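Hilo sobre superficies de corte y cítricos. Lo tenía a medias desde marzo y lo cierro hoy. Va por partes, sin orden de importancia.

1/ Punto de partida: tabla de bambú, limón cortado en rodajas, servicio directo sobre la propia tabla. Es un montaje pequeño y muy común en barras y desayunos. Casi todos los problemas que me consultan vienen de la tabla y muy pocos del cuchillo.

2/ El bambú es una gramínea. Las tablas se fabrican con listones encolados y prensados, y el comportamiento depende tanto de la cola como de la fibra. Con ácido y agua sufre primero la junta. Si al pasar la uña notas un escalón entre listones, la tabla ya está trabajando.

3/ Aceite mineral de uso alimentario, capa fina, 6 horas de reposo, retirar el sobrante con papel. Repetir cuando el agua deje de formar gota. El aceite de oliva se enrancia. El de girasol también.

4/ Grano de lija para recuperar una cara marcada: 300, siempre a favor de la veta. Con uno más grueso se quita material de más y luego hay que subir de grano igualmente.

5/ Me pregunta Kirsten Lauritsen por las asas metálicas atornilladas. Son cómodas para colgar y para llevar la tabla a la mesa. El punto débil es la unión: entra zumo, se queda y oscurece la fibra. Secar esa zona aparte, con la esquina de un paño.

6/ Grosor de rodaja. Para infusión fría, 2 mm. Para acompañar pescado, más del doble, porque hay que poder cogerla y exprimirla. La rodaja fina se dobla, pierde zumo en la tabla y llega seca al plato.

7/ Cubiertos de color junto a la tabla: los de plástico se tiñen con cúrcuma y pimentón, y el amarillo lo disimula bastante bien. Lo que no disimula es el rayado. Un tenedor de plástico con las puntas romas se retira.

8/ Colocación. Las rodajas a la izquierda, ligeramente montadas una sobre otra; tenedor y cuchillo a la derecha, paralelos, con las puntas en la misma dirección. El cubo de plástico, fuera de la tabla y a un lado – nunca encima.

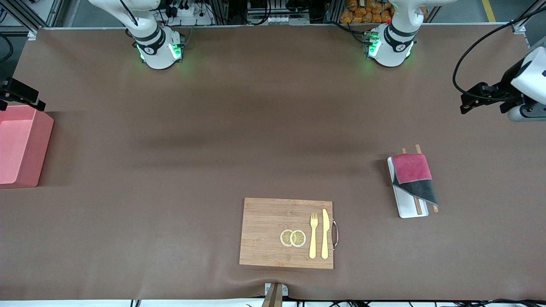
9/ Mantel o cubierta de mesa: tensado. Una arruga bajo la tabla basta para que bascule al cortar. Si la mesa resbala, paño húmedo bien escurrido debajo, doblado una sola vez.

10/ Limpieza al terminar. Agua templada, poco jabón, aclarado por las dos caras aunque solo se haya usado una. Mojar una sola cara es la forma más rápida de alabear una tabla. Secado de canto, con aire por ambos lados.

11/ Lavavajillas: no. Remojo en el fregadero: tampoco. Sal gruesa y medio limón para el olor a ajo: sí, y aclarar enseguida.

12/ El viernes subo la parte de tablas de polietileno – ahí cambia casi todo, empezando por el secado.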